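# Drenier Tabletop Items – Data Card

Version 4, prepared by Ferura. Last revised July 14, 2023. 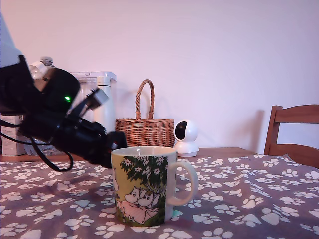
The collection covers household items kept on a dressed table: drinkware, baskets, bottles and lidded storage containers. It contains 687 entries, of which 66 concern mugs and 68 concern baskets.

## Fields

- `item_type` – general class, such as `mug` or `bottle`
- `material` – recorded only where it can be established; otherwise `unknown`
- `decoration` – printed pattern or illustration, in plain words
- `surface` – table covering, if any

## Notes on labeling

Patterned tablecloths are entered under `surface`, including paw-print designs. Cartoon artwork on a mug belongs under `decoration`. A basket with a fixed handle is one item. Lids are not listed separately unless stored apart from their containers.

## Known limitations

Clear plastic items have less consistent labels than ceramic ones. Entries added in May have not yet received a second review.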